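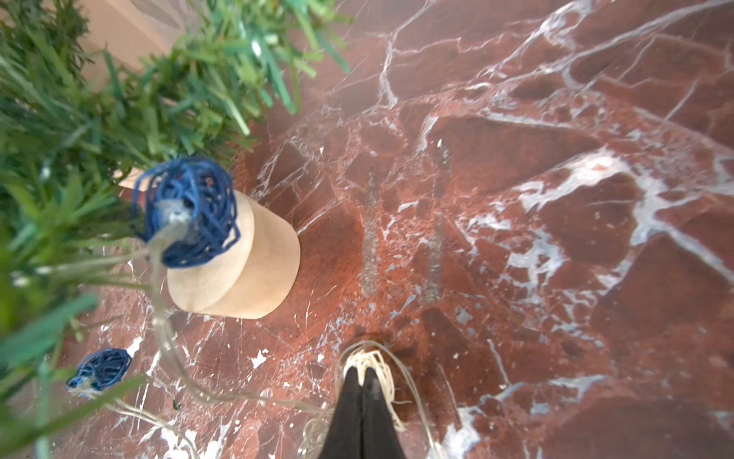
Fingers closed with raffia-like fiber wrapped over the tips. Blue cord and thin string on the marble.

Workshop tips: trying grippers before you believe the brochure

Golton says its fingers handle "any soft material." So does Charpentier. I've read that line in so many catalogs that I skip to the weight table now. A few habits for anyone stuck comparing the two.

Test with stringy stuff first. Blocks and boxes flatter every gripper ever sold. Raffia, cord and thin string are where the claims get shaky, and a bag of craft scraps is cheaper than the Fukach test kit.

Check the fingertips between runs. A few strands of fiber will change the grip, and then you're scoring the fiber.

Don't trust the wrist camera alone. Up close, greenery turns into a blur and swallows the edge of the view. Keep a second camera off to the side and compare the two before you blame the fingers.

Give both arms the same controller settings. We ran Tament defaults for 19 tries, then found one side had a softer close. Those tries went in the trash.

Leave slack in the cable at the wrist, and swing the arm through its whole reach by hand before you tighten any clips.

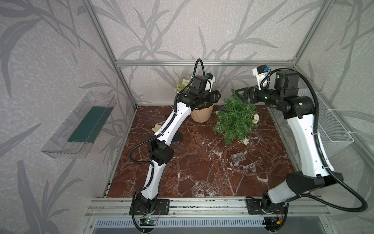 Before you spend money

Ask for a loaner. If the seller offers a video instead, I'd keep walking. The quote I got was $2683 for a pair of fingers and a bracket, and I'm still not sold.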